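Xiaoqing Feng
A thread on folding, by a person who owns 21 things that need it and has been doing it wrong since childhood. 1/
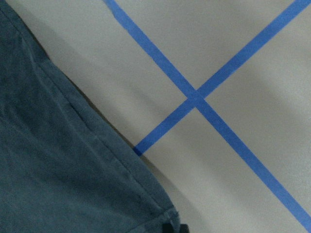
Slate blue, soft, uncooperative. The tape X is the target.

2/ Background. In August I moved into a place with one closet. The closet has one shelf. The shelf is the width of a paperback with ambitions. Everything soft that I own has to live on it, so everything soft that I own has to be the same size when folded. You see the problem.

3/ My old method was to hold the thing under my chin, bring the arms together, lose a corner, say a word, and put the result in a drawer where I didn't have to look at it. This worked fine for years. The drawer did not come with me.

4/ So: tape. Painter's tape, the bright blue kind, two strips crossed in a big X on a plain gray surface. The crossing is the middle. You put the middle of the cloth on the middle of the X and fold toward it. My mother could do this by eye at the age of six. I need infrastructure.

5/ Yes, the X is crooked. I have been told. I have been told by three separate people, one of whom offered to come over with a ruler. The cloth does not know the X is crooked. The cloth has problems of its own.

6/ Problem one is thickness. A thin cotton sheet lies down when you ask it to. Anything with a brushed surface holds a grudge. You smooth out a wrinkle on the left and it comes up again near the bottom, slightly larger, having met someone.

7/ Problem two is the edge. Look at how that edge rolls. You cannot line up a rolled edge with anything, because it isn't an edge, it's a small hill. I spent one whole evening lining up hills.

8/ What I do now is ignore the edge and use the long line that runs through the cloth beside it. Seam, crease, I've called it both and worse. It runs more or less parallel to the edge and it stays put when you pull on it. If that line is straight, the rest can be talked into it.

9/ I realize this is the kind of discovery people make at about the same time they start having opinions on dish racks. I have opinions on dish racks too. Separate thread.

10/ Somebody asked why I don't just buy a folding board. I did buy a folding board. It was the Dadura, hinged, four panels, came in a box far too big for it. It folds shirts beautifully. It folds shirts and nothing else. Put a throw on it and the panels flap around underneath like something trying to get out.

11/ I gave the Dadura to my neighbor Hämmerli, who wears nothing but shirts. He now stacks them by shade. I've seen the stack. I was shown the stack, with the hall light on, and asked for comments.

12/ OK, the steps, for the four of you who asked and the one who asked sarcastically.

13/ Lay it out flat, good side down. Walk away and make tea. Heavy cloth settles a bit if you leave it alone, and so do I.

14/ Smooth from the center out with your forearm. Hands leave finger tracks in anything fuzzy. You'll feel silly doing it. Draw the curtains.

15/ Bring the far side in until the long line sits over the crossing of the tape. Then the near side on top of that. If it overlaps a little, fine. If it overlaps a lot you've started from the wrong side and will have to go back to 13, tea included.

16/ Now the long strip you've made gets folded in thirds. People will tell you halves. Halves gives you a fat spine on one side and a stack that leans. I had a leaning stack for most of August and it came down on me at 2 a.m. in the dark, which is a soft way to be woken up but still a rude one.

17/ Last fold faces out. Rolled edges all go to the back of the shelf, where they can be hills in private.

18/ Timing, since there's always one of you. My first attempt with the tape took long enough that the tea went cold. I'm now down to 60 seconds for a throw, if you don't count 13. I don't count 13.

19/ Things I have tried that did not help: clothespins, a rolling pin, doing it on the bed, doing it on the bed with the cat, a video from a channel called Guturport in which a very calm man folds a fitted sheet into an envelope. The video has 800 comments and they are all some version of "mine doesn't do that."

20/ Mine doesn't do that either. I left a comment saying so, out of solidarity.

21/ Fitted sheets, by the way, are not part of this system. I have two. They're rolled into balls and live in a pillowcase, and from the outside it looks like a pillow. That's all I'm prepared to say.

22/ On the tape itself: get the kind made for painting. I used packing tape the first time and it took a while to leave. Press it down at the ends or fuzzy cloth will find the corner and carry it off. I've gone to work with a strip of blue tape on my sweater. I sat through a whole meeting at Drotadent with it on. A colleague thought it was a brooch.

23/ Several people have asked whether the X could be a square instead. Sure. I tried a square. With a square I kept trying to fit the cloth inside the square, and then I was just coloring within the lines with a blanket. The X only asks you to find the middle. I can usually find the middle.

24/ Also asked: why slate blue. Because it hides everything. It was sold to me as "storm." Depending on the lamp it's blue, gray, teal, or a bit sorry for itself. In the folds it goes darker and looks expensive.

25/ The shelf now holds the whole lot, with room for one more thing, and I have been told by the person who holds the lease (me) that the one more thing will not be another throw.

26/ I have a tab open with another throw in it. It's green.

27/ Edit, because my mother has seen this thread. She says it should be good side up, the thirds are wrong, and the cloth needed ironing first. She also says the tape is crooked — so that's four people now.

28/ Second edit: no, I'm not ironing it. You can't iron something that soft, it just lies there and gets warm. She's typing again. I'm muting this until after dinner, leave your dish rack questions below.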